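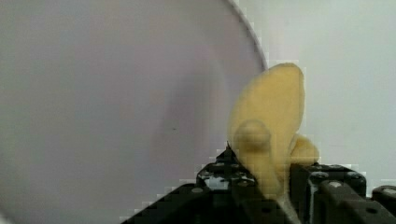
Galeria do pulso: planejador de preensão, versão de maio em diante

Oi! Voltei com mais uma página da galeria, atualizada em 4/10/25. Só uma foto desta vez, porque passei o mês quase inteiro mexendo em código e esqueci de salvar o resto (a pasta tinha limite de 50 arquivos e eu fui apagando sem olhar, parabéns para mim).

A legenda da foto: objeto amarelo entre os dois dedos pretos da garra, prato claro logo atrás. Eu chamo de "o amarelo" nos logs e a Gladys Obura chama de banana, então no repositório existem as duas etiquetas e um script que junta tudo.

Por que gosto dela: é o tipo de fundo que maltrata a segmentação. Prato pálido, parede pálida, e a borda do prato é só uma faixinha um pouco mais clara. O nosso módulo de percepção, o Burero, vivia colando prato e parede numa região só, e aí o planejador achava que tinha espaço livre onde tinha louça. Troquei o limiar fixo por um que se ajusta à luz de cada quadro e a quantidade de máscaras erradas no meu conjunto de teste caiu de 31 para 11. Fiquei feliz da vida!

Outra coisa é a forma do objeto: um lobo alto, outro menor do lado e uma parte mais estreita embaixo, que é onde os dedos pegam. O planejador antigo adorava mirar no centro da caixa envolvente, bem na parte gorda. Agora ele gera 16 candidatos, mede a largura em cada um e dá preferência aos trechos finos. A ideia veio de um exemplo do pessoal da Sokedbridge, que eu adaptei bem mal no começo e a Gladys reescreveu numa tarde.

O que ainda me irrita são os reflexos nos dedos. Tem brilho em cima da peça da esquerda, e o filtro de profundidade às vezes inventa um obstáculo ali. Por enquanto uso uma máscara fixa da garra, feita à mão, e toda vez que alguém mexe no suporte da câmera eu tenho que refazer.

Próxima página: controle de força, com os gráficos do Bresstead. Quem quiser o script das etiquetas é só me escrever.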